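Vetlow Secondary Glazing Panels
Product information for schools, clinics and public buildings

Vetlow panels are fitted on the room side of an existing window to reduce drafts and outside noise. They are supplied by Gultell to institutional buyers and are made to the measurements of each opening. The original window stays in place and continues to open, provided that its handle does not project beyond the depth of the supplementary frame.

Construction

Each panel consists of a clear glazed sheet held in a slim aluminum frame. The frame closes against a compression seal fixed to the wall or to the inner face of the window reveal. Panels may be ordered as lift-out, hinged or horizontal sliding units. Lift-out units are recommended for windows that are opened only for cleaning. Hinged units are recommended where staff need daily access to a latch.

Frames are finished in white, black or gray. Other colors can be quoted on request but extend the delivery period and cannot be returned.

Suitable openings

The standard range covers rectangular openings up to 2,000 mm in width. Wider openings are divided into two or more panels with a joining strip, which should be aligned with an existing mullion wherever possible. Arched and rounded openings are made from a card template. The template must be cut on site, marked with the room number and the words "room side," and sent flat. Gultell does not accept photographs or tracings on thin paper in place of a template.

A minimum clear depth of 150 mm between the original glass and the new panel is advised where traffic noise is the main concern. Shallower spacing is acceptable for draft reduction. The sill must be level and sound, and any flaking paint should be removed before the seal is applied.
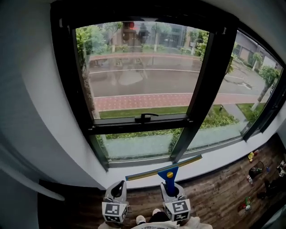
A dark-framed window in a curved white wall, with a squeegee against the lower glass.

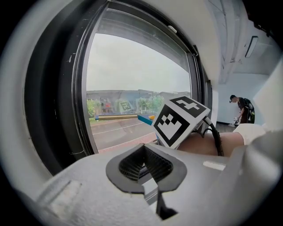
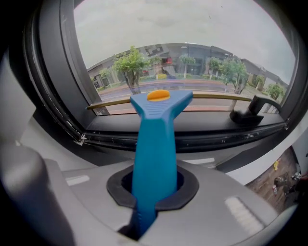 Care and cleaning

Clean the inner face of the original window before the panel is installed, and let the glass and sill dry fully before closing the unit. Moisture left in the cavity may appear as mist on cold mornings. If mist persists for more than a week, open the panel for a day and inspect the outer window for failed putty or a worn gasket.

Use lukewarm water with a small amount of mild dish soap. Apply it with a soft cloth and finish with a rubber blade. Do not use scouring pads, metal blades or solvent-based sprays on the frame or seal. The seal should be wiped with plain water twice a year and must not be painted, oiled or waxed.

Lift-out panels wider than the standard door leaf should be handled by two people. Store them upright on a padded surface, away from radiators.

Ordering

Orders are placed by the institution's facilities office using the Wragg measuring sheet. Record the width and height of each opening at 3 points and enter the smallest reading. Do not make deductions for clearance, as these are made at the factory. State the panel type, the frame color and the side on which hinges are required. Sheets without a room number will be returned.

Installation may be carried out by the customer's own maintenance staff or by the Plostness fitting service, which is quoted separately. Customers using their own staff should retain the packing list until every panel has been checked for fit. Replacement seals, catches and joining strips are available individually and should be ordered by the number stamped on the lower edge of the frame.

Warranty

Frames and catches are covered for 2 years from the date of delivery. Seals are treated as wearing parts and are excluded. Damage caused by unsuitable cleaning products, building movement or alteration of the frame is also excluded.

Technical questions and requests for sample sections should be addressed to Jade Ellwood, Institutional Sales, Gultell. Please include the building address and the number of openings.

Page last revised 10/01/2023. Earlier versions of the measuring sheet are no longer accepted.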